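Sorting Small Electronic Waste at a Campus Drop-off Point
Student project report, Evach Program

We use cookies to improve your experience. By continuing to use this site you accept our cookie policy.

2. Method

The Najafi building drop-off point accepted small electronics for 20 days in July. Items were logged by mass in a Zendine spreadsheet and assigned to one of four groups: cable, motor, board, other. Batteries were refused at the counter.

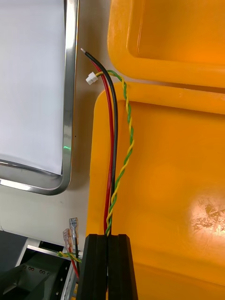 Mass was recorded to the nearest gram. Items heavier than 2,000 g were excluded, as the bench scale does not read above that value.

3. Results

The log contains 2,167 entries. Cable was the largest group by count, but boards took longer to classify -- many had parts still attached, and the written rules did not cover mixed items.

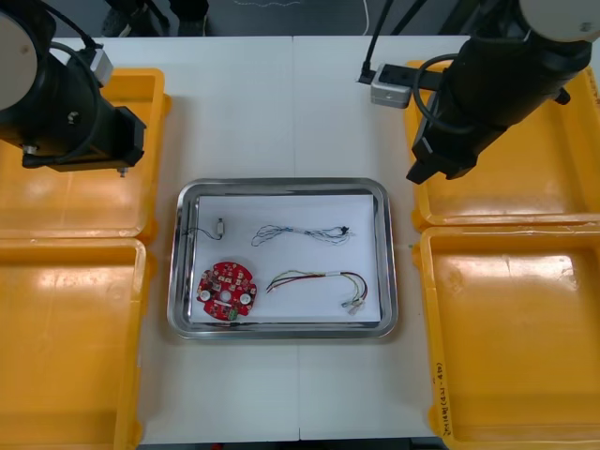
Page 19

A second rule was added in the final week: a mixed item goes to the group of its heaviest part. Earlier entries were not reclassified, so the group totals in Table 3 are not fully consistent.

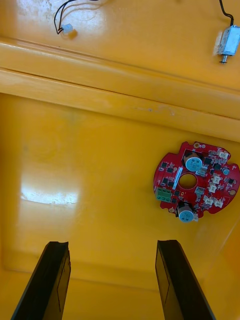
The buyer, Edix, pays by group and deducts for contamination. Deductions were highest for cable, mainly from plugs left on the ends. Cutting plugs at intake would add labor that this study did not measure.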